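Sondia Takeaway Cup, black, with domed lid and straw
Sold by Condon Cafe Supply

Tapered cold cup, black, lid to match. Good for iced coffee, smoothies, sodas, anything you'd want a straw in. Customers have been asking for a dark one for a while and we finaly have stock.

Shown on a plain white tabletop. 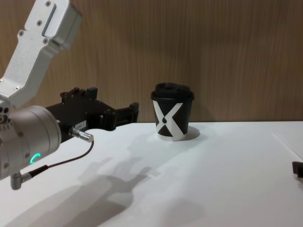 White tabletop, cup side.

What you get
Cup and lid together, packed as sets. Straws come in their own sleeve, same box. Lid has a raised rim and a small slot on top so you can sip without the straw if you want. White straw is a tall one, stands well clear of the lid. Shorter ones on request, ask for the Skukell straw when you order.

Logo
White mark on the side, one color. Your own artwork from 1,000 cups, send it to Joanne Ellwood as a PDF. White prints best on the black. Small text fills in, keep it bold.
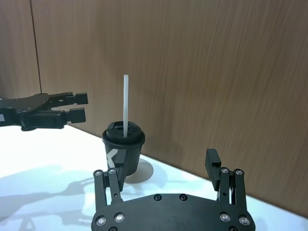
Ordering
Packs of 125. Case is 3 packs. Mixed cases OK with other Sondia cups, not with the Cherkaoui paper range, those ship from a different warehouse.
Item 67 on the printed price list. Old list had it under hot cups, wrong page, sorry.

Care and storage
Cold drinks only. Not for the microwave. Keep sleeves closed until you need them, dust shows up on black. Don't stack open cases more than two high, lids at the bottom get bent. Push the lid down all the way round before the straw goes in.

Samples
One cup, one lid, one straw, free with any order. Email Cherry Mae Evangelista with your shipping adress. Next delivery of plain black due in August, printed ones after that.

Page updated 2021-07-28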